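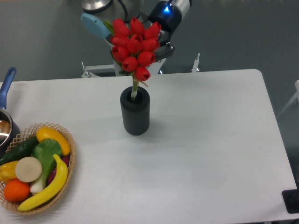

Adelino Leitão wrote to us in September that he had given up on trestle tables altogether until he tried ours, and that he now puts up six of them before breakfast without swearing at any of the hinges.

Trestimis folding event table, white top
Hire or buy, from the Modirent range

We love this table. We've been hiring out furniture for weddings, school fairs, craft markets and the odd very long family lunch for years now, and the Trestimis is the one our own staff borrow for the weekend (they do bring them back, eventually). The top is smooth and matte, so it doesn't throw glare up at everyone under a marquee, and the corners are rounded, which your hips will thank you for when you're squeezing past with a tray of lamingtons!

The legs lock with a quarter turn and there's a levelling foot on each one. If your lawn is anything like our lawn, you'll use all of them. Rated load is 200 kg spread evenly. Please don't let your uncle dance on it, spread evenly or otherwise.

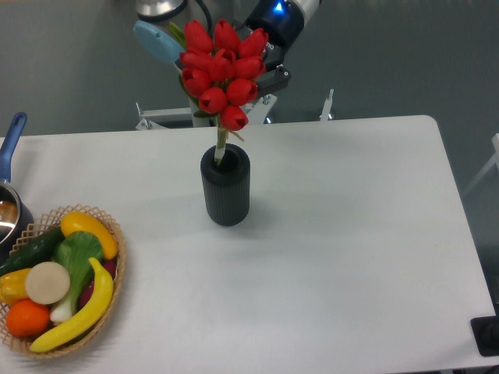
Hire catalogue, page 181

Colours: white only for the top. Legs come in white or grey, and if you're hiring more than a dozen let us know which you'd like, as the grey ones tend to go out early in spring.

Dressing the table
Most people ring us about the size and then, about a week before the day, ring again about the centrepieces. A white top is very forgiving. One strong colour in a dark vase will carry a whole table, and red tulips are a favourite of ours, real or artificial. Keep the heads close together and choose something heavy for the vase if you're outdoors, especially near the coast where the afternoon breeze comes up about 3 o'clock and takes the napkins with it.

Cloths are optional. Our Cunha cloths fit the Trestimis with a short drop at the sides and are washed and pressed before they go out. We have 535 of them in store, in ivory, sage and navy, so even a big reception is no trouble.
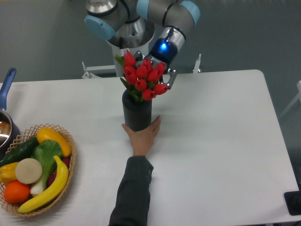 Can you leave them out overnight, Oko asked under our last catalogue post, or does the top go yellow? One night is fine, even a dewy one. Wipe it down in the morning and let it dry before you fold it. We wouldn't leave it in full sun for a whole summer, though, and the hinges like a drop of oil if you live by the sea.

Cleaning
Warm water, a soft cloth and a bit of dish soap. Red wine comes off if you get to it the same evening. Candle wax: let it go hard, lift it with a plastic scraper, then wipe. No bleach and no scourers, please, as they take the matte finish off and you end up with shiny patches.

Delivery
We bring tables to the kerb, or to the spot if there's a path wide enough for the trolley. Setting up and packing down can be added when you book. Almost 3000 tables went out last season, and our drivers have become very good at reversing down narrow driveways.

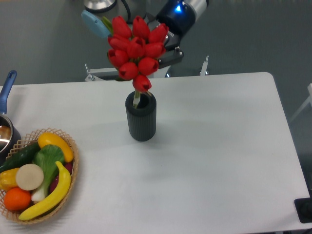
Would buy again, but order the carry bag, writes a customer in Ballarat, because the edge will mark the paint in the hallway if you take the corner too fast. Fair call! The bag has a padded base and two handles, and it's included with every table bought new. For hire tables, just ask and we'll put one on the truck.

Spare feet, hinge pins and leg locks are kept in stock. Quote the code stamped under the top when you order.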